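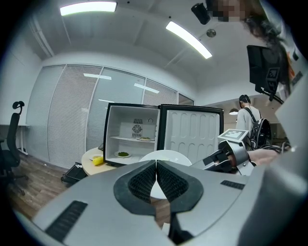

About Wasetness

Wasetness tests, repairs and sells kitchen tools for home cooks. We started as a knife sharpening counter and still run one. The testing work came later, when customers kept asking which peeler or steamer to buy and we had no measurements to give them.

What we do

The business has three parts. The shop stocks 175 items, all of which have been through our own bench tests. The repair desk handles sharpening, handle replacement, lid knobs, gaskets and food mill springs. The test kitchen produces the data sheets printed on the shelf cards and posted on this site.

We do not stock cookware sets. Pans are sold singly, with the matching lid listed as a separate item. Small electric appliances are limited to hand blenders and kitchen scales.

How tools are tested

Every tool goes through 12 weeks of use before it is listed. Cutting tools are used on carrots, onions, winter squash and cabbage, and edge condition is checked at the start, middle and end of the period. Steamers and colanders are checked for drainage, warping and how well the feet sit on an uneven surface. Salad spinners are run with a fixed weight of washed greens, and the water left on the leaves is measured by weighing before and after.

Anything sold as dishwasher safe goes through 54 full cycles. We record loosened rivets, clouding, rust spots and changes in the fit of moving parts. A tool that fails is not listed, but its data sheet stays in the archive with the reason for failure given in the first line.

Measuring cups and spoons are filled with water and weighed. Error is reported as a percentage at each marked line. Readers are often surprised by the spread among spoon sets, and the archive entry for tablespoons is the page most often requested in print.

Our own products

We make two lines under our own names. Brotia is a range of vegetable knives and peelers with replaceable blades. Dankwa is a stacking steamer in two diameters. Both are tested on the same schedule as everything else, and their data sheets carry a note that we are the maker. The first Dankwa lid did not pass and was redesigned with a wider steam vent.

The Irevix archive

Irevix is the name of our test database. It holds 493 data sheets, including those for discontinued tools. Sheets can be searched by tool type, material, weight and handle length. Handle length was added in May at the request of customers with limited grip strength, along with a field for the force needed to close spring-loaded tools such as tongs and garlic presses.

Who works here

Shireen Van der Merwe — founder, purchasing and sharpening
Pravesh Mabaso — test kitchen, data sheets
Lizelle Adams — product design, Brotia and Dankwa
Sizwe Jacobs — repair desk, spare parts
Jasmina Kolev — recipes, customer questions

Repairs and questions

Knives left at the counter before 10 a.m. are ready the next working day. Serrated blades take longer. For spare parts, please have the model name and the diameter or length of the tool at hand. Manufacturers may submit a tool for testing but are not charged, and samples are not returned.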